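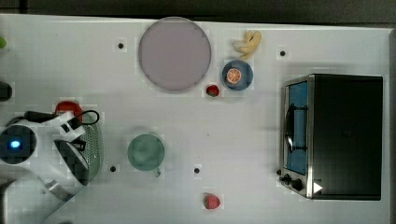
Play kitchen table from overhead, arm over the green colander.

13 February 2021

Long day on the kitchen set, but a good one, and I want to get it down before I forget which settings were which. We're still teaching by remote control, with the hand controller we've been calling Skiten, and I must say I'm getting fonder of it. The lag that drove us all up the wall in November is much better now (bless whoever swapped the cable at Burnby).

The job is to put a strawberry on the lavender plate. Sounds like nothing, doesn't it? But the small strawberry sits right up near the blue plate with the orange slice, and coming down on it with those angled fingers takes some nerve. The other one, down by the near edge, is far kinder, and I'd start any new driver there. Mind the green mug on the way across, too. I clipped the handle twice before lunch and threw both runs out.

We now have 462 runs saved in the Quiroga folder, of which almost 100 are mine and probably a bit wobbly. I've been trying to slow down before closing the gripper, and to pause for 2 seconds once it has hold, so that the grasp is easy to find later when we cut the runs up. Please do the same if you can bear it! It feels silly but it saves such a lot of scrubbing back and forth.

Still to do: six runs with the toaster oven door, which I keep putting off. The handle runs up and down from where we look, and my wrist always wants to turn the wrong way. Also ask Nisterthorpe about spare finger pads.

Left the controller charging on the shelf.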